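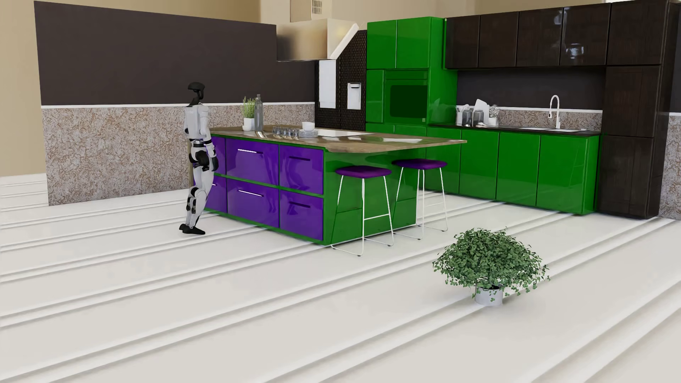

The kitchen island has a lot to answer for

When we bought the house in Dilville it had a kitchen table. It was pine, it had a burn mark the shape of Portugal, and one leg stood on a folded beer mat that the previous owners kindly left behind. We ate at it, paid bills at it and argued at it for eleven years. Then we decided, as people in their forties do, that what stood between us and happiness was an island.

I would like to make the case for the table. I make it as a man who got rid of his.

The case for the island is well known, mostly because the people who sell islands have made it so often. It is sociable. You can chop an onion while facing your guests, who will be perched on stools with a glass of something, laughing. I have studied a great many brochures and in every one of them somebody is laughing near a bowl of lemons. I have never laughed near a bowl of lemons. I have certainly never chopped an onion facing people and been glad of the audience.

Our designer came from a firm in Seltton and was called Ihor Didenko. I liked him very much. He had a tape measure on his belt and an air of having seen other people's marriages at close range. He asked how we used the kitchen. My wife said we cooked. I said we mainly looked for things. He wrote both down and drew an island.

It was a big island. He explained that you need a clear metre all the way round or you will be forever apologising to each other, and he was right about that, although he didn't mention that once you have an island and a clear metre all the way round you no longer have room for anything else, including the table. The table went to my nephew, who has since put a turntable on it.

Now to the money. The worktop came to 3,000 pounds. The units under it came to another 3,000, which I at first took for the same 3,000 written down twice, and I spent a happy evening under that impression. Moving the socket was 700. The stools were 200 each, from a range called Magsi, and they have no backs. I asked the shop about this and was told that a back would interrupt the sight line. I have since thought a good deal about who is doing the looking. My own back, which is the one being interrupted, was not consulted.

A stool tells you how long you are welcome. Sit on one for a quarter of an hour and your feet begin hunting for the rail, and then you lean on your elbows, and then you stand up and say you really must be going. At a table people stay. They stay well past the cheese, they pick at the wax on the candle, and at some point after eleven an uncle will say what he thinks of another uncle. You may not want this. I found I missed it.

There is also the matter of facing one another. Four people at a table can see four faces. Four people at an island sit in a row, like men waiting for a haircut, and address their remarks to the tap. Our daughter, who is fourteen and therefore enjoys not being looked at, is the only one of us wholly in favour.

I should be fair about the storage. There is plenty of it. Drawers are better than cupboards, and I will hear nothing against a deep drawer for pans. It is simply that every household owns a fixed quantity of sense and an unlimited quantity of tea towels, and more drawers only let the second one off the lead. By April we had a drawer for batteries, a drawer for batteries that might be dead, and a drawer nobody could open on account of a whisk.

Then there is the planning software, which I blame for a good part of this. Ours was called Sendia and it let us see the whole kitchen on a laptop before a single wall had been troubled. You could change the colour of the doors with one click. We went through a mustard phase. At ten at night, on a screen, with the floor spotless and the light pouring in from a window that in life faces next door's boiler flue, an island looks like the only grown-up choice. The software does not put the post on it. It doesn't add a school bag, half a bicycle pump, the charger for a phone we no longer own or the letter from the dentist. A rendered kitchen never has a letter from the dentist.

I don't think showrooms are dishonest, exactly. They sell you a room with nobody's week in it, and you walk round it in your socks feeling calm, and you suppose the calm is something to do with the worktop. We could have had the calm for nothing by clearing away the post.

I raised some of this with Ihor when he came back to adjust a hinge. He listened politely. I asked what he had in his own kitchen. He said a table, his mother's, with a drawer at one end for the cutlery, and that his wife wouldn't hear of an island as they'd never fit everyone round it at Easter. Then he fixed the hinge and drank his tea standing up, there being nowhere comfortable to sit.

So my advice, if you have a table and are thinking of replacing it, is to spend a month's worth of evenings sitting at it first. Fold a new beer mat for the leg. Ask some people round and see how late they stay. If you still want the island after that, I know where you can get four stools, hardly used, and I'd be willing to deliver.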